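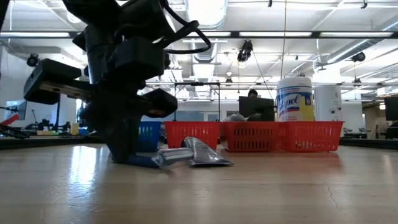 One reader wrote to ask whether small baskets are worth buying at all, or whether a shoebox does the same job. The question came in after our May piece on bathroom shelves, and we took it to the owner of Unetti, a two-room business in Bradbridge that sorts and packs household goods for people who are moving or have run out of space.

She had nothing against shoeboxes. "I used them for five years," she said. "They work until something leaks. A bottle of shampoo opens in a shoebox and you lose the box and everything under it. With plastic you rinse it and carry on."

She asked us not to print her name, as her customers' bathrooms are a private matter and Bradbridge is small. We talked for most of a morning.

Her first job was an apartment on the Toma side of town with 118 bottles and tubes in one bathroom. She knows the figure because the customer wanted a list. "Most of it was half used. Three kinds of the same body wash. The trouble was that none of it had a place to go back to, so they bought more."

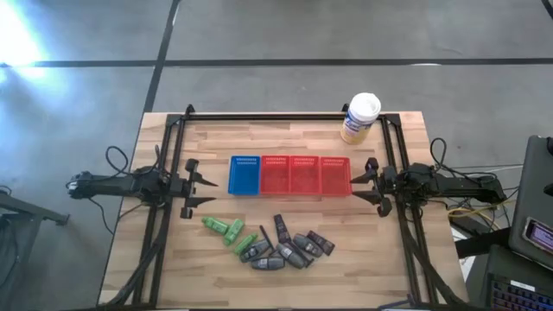 Baskets should be chosen before anything is sorted, in her view, and they should match in shape. She used to let customers bring whatever they had in the closet and found that odd sizes ate up the shelf. Now she prefers the slotted kind, which let you see a little of what is inside. Color is the only label she trusts. A row like the one on the table, three red and one blue with the blue at the left end, is enough for most bathrooms. "Red is for things that stay in the room. Blue is for whatever has to go somewhere else. People remember that. They don't read tags."

Her customers do ask for tags, and she will make them - she has a label printer and a drawer of tape. She says they are mostly peeled off by the time she visits again.

The baskets come from Grokon, a housewares wholesaler out by the highway. She orders them 29 to a carton, a number she has never understood, and went through around 650 last year. Customers keep the ones they need and she takes back the rest.
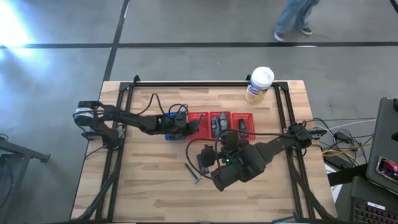 Does everything have to be the same kind of thing in one basket? Only the bottles, she said. They go with bottles because they are heavy and roll onto smaller items. Pens, tweezers and hair ties can share.

She lays bottles down if the lids are tight and stands them up if she has any doubt. Pump bottles always stand. She wipes the shelf before the baskets go back and wipes the bottom of each bottle too, which she considers the dull part of the work and will not skip.

"A sticky ring on the bottle turns into a sticky ring on the basket," she said. "Then you don't want to put your hand in there, and you leave the next thing on the sink."
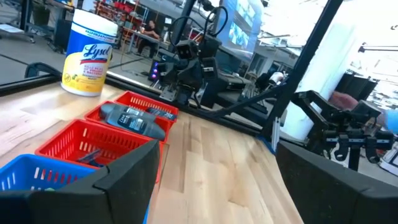 Gray bottles in the middle red basket, wipes behind the row.

We asked what she tells people who have kept a system going for a month and then dropped it. She said she looks at the blue basket first. If it is full, no one has been carrying things out of the room, and that is usually the whole problem. She suggests emptying it on the same day as the trash.

And the shoebox? She still has one at home, under the bathroom sink, with cotton pads and spare toothbrushes in it. Nothing in there can leak.

Unetti takes bookings in Bradbridge and Toma. Baskets can be bought at the front desk, singly or by the carton.

Posted September 8, 2020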